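Keeping a stall diary

When I moved to Stirkwood four years ago, I did not know anybody and my English was mostly from books. My neighbour told me to go to the market in the old hall, where people rent a table for the morning and sell what they have made. I went there to practise talking. I did not plan to sell anything, but by October I had my own table with lemon pickle and small savoury cakes.

Since then I keep a diary of every market. It is a cheap notebook with 38 pages, and I am now in the third one.

What I write down

First I write the weather, as it changes everything. On a cold morning people walk quickly and buy something they can eat with one hand. When it is warm they stop, they ask what is in the jar, and they tell me about their holiday in Kerala.

After that I write the questions. For a long time I was asked if the pickle is hot, and I always answered "a little", and this was not a good answer. Narayanan Warrier, who has the spice table beside mine, told me to ask back: "What do you eat at home?" My favourite colour is also in the diary, by the way. It is terracotta, and I would like to have every jar label in it one day.

I also write down my mistakes in language. I said "I am boring" for over a year when I wanted to say "I am bored". A kind lady from Workcombe finally corrected me.
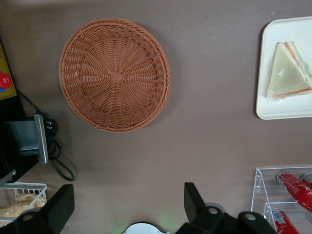

A round woven basket, and a sandwich in clear film. 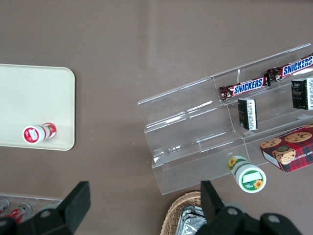 Next month

I will try the market in Nudberg, where the tables are smaller and the rent is higher. The bus leaves at 6 in the morning, so I must cook the evening before. If you are coming, please bring coins, and please correct my grammar.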